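Snacks, trays and a big sheet of paper

Mar 13, 2022

Quick one because the oven's on and I've got maybe half an hour. Hardly posted since Christmas, sorry, work.

So. The snack cupboard. Anyone who's been to the flat knows the snack cupboard. Top left, above the kettle, door that doesn't quite shut. It had got to the stage where opening it meant catching something. Last week it was a bag of crisps to the face, then a half bag of rice crackers that went all over the worktop and down the back of the toaster. Enough!

Everything out. All of it, onto the table. I put a big sheet of white paper down first, off the roll I bought for wrapping and have used precisely once for wrapping. Best thing I did all day. Crumbs, chilli dust, sticky rings off the bottom of the honey, all on the paper. Fold it up, bin, done. The table's a light wood one with rounded edges and it marks if you so much as look at it, so the paper's now a regular thing. I cut it a bit short so it doesn't hang over, otherwise your sleeve catches it and the lot moves. Ask me how I know.

What came out, not in any order:

Crisps. Obviously.
Three sorts of rice cracker, all open, all soft. Gone.
Sesame brittle from my aunt, still fine, ate some standing up
A jar of peanuts with no date on it anywhere. Binned after some thought.
Dried mango, rock hard
The red bags from the Chinese supermarket on Culleck Road

The red bags need their own paragraph. I can't read the packets. I've been going to that shop for years and I buy by colour, and red has never let me down, except the once when it was dried squid and I was expecting something more like a Wotsit. The lady on the till used to warn me off things. Now she just puts them in the carrier. I do try and look things up when I get home, but half the time the bag's open before I've got my phone out.

Anyway the trouble with bags is they don't stand up. Or they do, for a minute, then they slump and slide and take the next one with them. I'd had them lying flat in a pile, which means the one you want is at the bottom and you've forgotten you own the one under that. I've bought the same thing twice in a month. More than once.

So, trays. Shallow ones. I had a couple of white plastic ones from when the fridge shelf broke, squarish, low sides, nothing special. Stand the bag up in the tray, tuck the base in so it sits down properly, fold the top over. It stays! Not for ever, but a lot better than it did. And the tray pulls out like a drawer so you aren't reaching over everything to get to the back.

I did look at buying a proper system. Kusero do a stacking set that's very smart, and Katherine Agudelo swears by hers, but by the time I'd put enough in the basket to do one shelf I could have bought a chair. Closed the tab. The other option was the Josham tubs with the clip lids, which I've got for flour and like a lot, but decanting crisps into a tub is a step too far for me. You lose the packet, and I like the packets. Also a tub big enough for a bag of crisps is mostly air.

Measuring, for anyone who's going to do the same. My shelf is 300 mm deep and 700 mm wide, and I got the trays in with enough of a gap down the side for my hand. Measure the INSIDE of the cupboard. I measured the door first, wrote it on my arm, went out and nearly bought the wrong thing. The hinge takes up more than you'd think aswell.

A few bits I worked out on the day:

Tall at the back, short at the front. I know. I'd somehow never done it.

Open bags go at the front whatever size they are. This breaks the rule above. Fine.

Fold the top of the bag over twice if you can. Pegs are good but they make it top heavy and then you're back to slumping. I used the small wooden ones for a bit and they just tipped everything forwards. Gone back to folding.

Don't put anything round in a tray with a bag. The honey went straight into the crackers. Crackers lost.

Anything under 100 g goes in the little basket by the bread. Those tiny packets of seaweed get everywhere otherwise, I found 7 of them behind the pasta. Seven!! I thought we'd run out.

Moved the tea while I was at it. Not sure about that yet, I keep opening the old cupboard and staring at the colander. Give it a week.

Wiped the shelves too, warm water and a bit of washing up liquid, nothing fancy. There was a stain in the corner that I think is soy sauce from before we moved in. It's lighter. It isn't gone. I've put a tray over it.

Next is the spice shelf, which I'm putting off, partly becuase I know there's turmeric loose in there and partly because I'd need more trays. Might try that Usuga shop near the station, they had a bin of odd ones outside last July and I walked straight past. Kicking myself now. If anybody's been in lately and they've still got them, let me know in the comments, white or clear, low sides, please no lids.

Also if you know a savoury thing that comes in a red bag, a bit hot, sort of crunchy and then it melts, tell me what it's called. I finished it and threw the packet out and I've been trying to find it again ever since. It had a sort of round pattern on it. That's all I've got.

Right, timer's going. Pie.

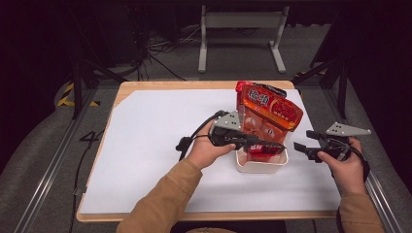 Red bag, white tray, standing up.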